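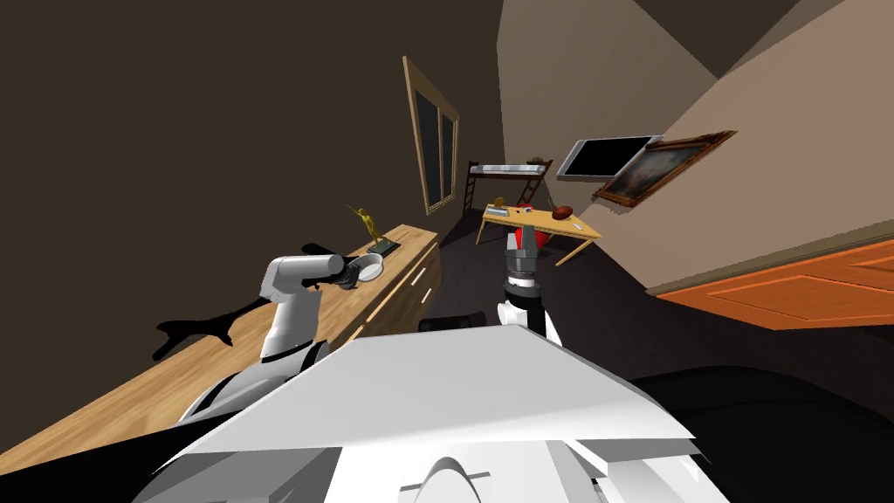 Chapter 3
Waste in the Workplace: Finding Out What Gets Thrown Away

In this chapter you will learn:
how a workplace produces waste, and where most of it comes from
how to plan and carry out a waste audit
how to read the results of an audit
why some recycling programs fail in their first year
how purchasing decisions change what ends up in the bin

Key terms: waste stream, waste audit, diversion rate, contamination, residual waste, organics, take-back scheme

3.1 Starting with the bins

When Lino Gatti took over as office manager at Skerker, a company that designs shop fittings, the building already had a recycling program. There were blue bins beside the photocopiers, a poster in the lunchroom and a line in the annual report saying that the company recycled. The cleaners emptied the blue bins every evening. The cost of sending garbage to landfill had gone up every year all the same.

Gatti asked the hauling company for its collection records. They showed that the landfill bin behind the building was being picked up full, while the recycling bin was often less than half full. The records could not tell him what was in either one. He spent part of January finding out.

With two co-workers he set aside all the waste the building produced in one working week. They sorted it on tarps in the loading bay and weighed each pile. The total came to 620 kilograms. Food scraps and used paper towel made up 47 per cent of it. Paper and cardboard that could have been recycled, but had gone into the garbage, made up another 30 per cent. The rest was a mixture of plastic film, foam packing, coffee pods, broken sample pieces and items that could not be identified.

The company had put its effort into office paper. Most of its waste was coming from the lunchroom and the washrooms, where there was no organics collection at all. The recyclable material in the garbage was mainly cardboard from deliveries, and it came from the sample room, which had no blue bin.

What Gatti and his co-workers carried out is called a waste audit. It is one of the simplest tools in workplace environmental management, and it is the main subject of this chapter.

3.2 What is a waste stream?

A waste stream is the flow of one kind of discarded material from the place where it is produced to the place where it ends up. A workplace has several. An office may have streams for paper, cardboard, drink containers, organics, electronic equipment, and batteries and light tubes. Whatever is left after these have been separated is called residual waste, and it usually goes to landfill or to an incinerator.

It helps to think about each stream in terms of four points:

Source. Where in the building is the material first thrown away?
Handling. Who moves it, how often, and in what kind of container?
Destination. Where does it go once it leaves the property?
Cost. Who pays for collection, and is the charge based on weight, on volume or on the number of pickups?

The last point is often overlooked. A business that pays for each pickup saves nothing by throwing out less unless it also changes its collection schedule. At Skerker the landfill bin was emptied on a fixed schedule whether it was full or not. Reducing the waste would have made no difference to the bill until somebody called the hauler and changed the contract.

Streams also differ from one kind of workplace to another. A dental clinic produces a large volume of single-use plastic and some materials that must by law be handled separately. A restaurant produces mostly organics and glass. A warehouse produces cardboard, stretch wrap and broken pallets. A plan copied from one type of business to another will usually miss the largest stream.

3.3 Measuring success

The most common measure of a waste program is the diversion rate. This is the share of all waste, by weight, that is kept out of landfill by reuse, recycling or composting. To find it, divide the weight of material diverted by the total weight of waste produced, and multiply by 100.

The diversion rate is easy to calculate and easy to explain to staff. It has two weaknesses that you should keep in mind.

First, it says nothing about the total. Suppose a company doubles the amount of cardboard it receives and recycles all of it. Its diversion rate goes up, although it is using more material than before. For this reason the diversion rate should always be reported beside the total weight of waste, or the weight per employee.

Second, it depends on what is counted as diverted. A load of recycling that is rejected at the sorting plant goes to landfill, but many companies go on counting it as recycled. The usual cause of rejection is contamination, meaning the presence of material that does not belong in the stream. Food is the most common contaminant in paper recycling. Even a small amount of liquid left in a takeout cup can spoil the paper around it.

3.4 Case study: the Pomgate building

Pomgate is an office building with several tenants. The largest is an accounting firm, Donati, which occupies the upper floors. The ground floor has a café and a print shop. All of the tenants share one set of bins in the basement, and the landlord divides the cost among them by floor area.

Donati decided to remove the garbage cans from under its desks and replace them with shared stations, one on each floor, where staff could sort their own waste. The change was announced by email on the afternoon before it took effect. Staff complained, and several brought in small bins of their own. The cleaners had not been told about the new system, so for the first few weeks they tipped the contents of all the containers into a single bag.

The firm's audit later that year found almost no improvement. A second attempt went better. Before anything was moved, the office manager met with the cleaning contractor and agreed on bag colours for each stream. The stations were moved from the elevator lobby to the kitchens, where most of the waste was being produced. The signs were changed as well. The first set had listed materials in words, and the second set had samples of the real items attached to the board: a yogourt tub, a coffee lid, a paper envelope with a plastic window.

The café was harder to bring on side. Its owner was paying for a share of the basement bins according to floor area, and the café was small. It produced a great deal of the building's organic waste but paid for very little of its removal. As long as costs were shared in this way, the owner had no financial reason to separate food scraps. The landlord eventually metered the café's waste separately, and the café signed up for organics collection soon afterward.

Consider these points as you read the case again:
Which of the problems at Donati were caused by equipment, and which by communication?
Who should have been consulted before the first change was made?
Was the landlord's solution fair to the café owner? What else could have been tried?

3.5 Looking upstream

Sorting deals with materials after they have already been bought, used and thrown away. It is often cheaper to stop them from arriving.

Gralter, a supplier of office furniture, used to deliver each chair in its own carton, with foam blocks at the corners and a plastic bag over the seat. One of its customers asked whether chairs ordered in quantity could be shipped in reusable blankets instead. Gralter tried it on local deliveries and found that damage did not increase. The driver now takes the blankets away on the same trip. An arrangement of this kind, where the supplier collects packaging or used products from the customer, is known as a take-back scheme.

Other upstream changes are smaller. A workplace can set its printers to print on both sides, buy coffee in bulk, keep a cupboard of proper mugs and plates, or ask suppliers to combine several small orders into one delivery. Some of these changes have costs of their own. Mugs have to be washed, and somebody has to do the washing. A lunchroom with no dishwasher and one small sink may need new plumbing before disposable cups can be taken away.

Section 3.6 sets out the steps of a waste audit in order, beginning with permission and safety. Read it through before you start the chapter project. You will need heavy gloves, closed shoes, tarps, a platform scale and a copy of the recording sheet at the back of the book.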